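Home | Talks | Slides | Contact
Filed under: Labor & Economy

Speaker notes – part 2, jobs in Grusville

Start slowly. Ask who in the room has worked in the public sector.

The town of Grusville had 279 people on its payroll in May. More than 60 of them work in the two schools. Say this number again, people always forget it. 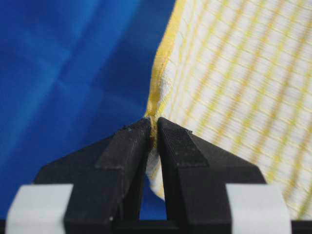

Gripper holding a cloth with a yellow grid pattern

Now the private side. Flurier and Montoya are the two big employers, and both hire mostly on short contracts. I do not say this is bad – but a bank looks at such a contract differently. Pause here.

Compare with Forkton: smaller payroll, longer contracts, lower rents. Do not go into taxes, it takes too long.

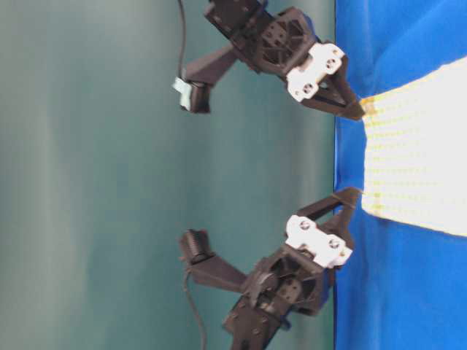 Two grippers and a white cloth on a blue surface

If there is time, take the question about pensions. If not, go to part 3.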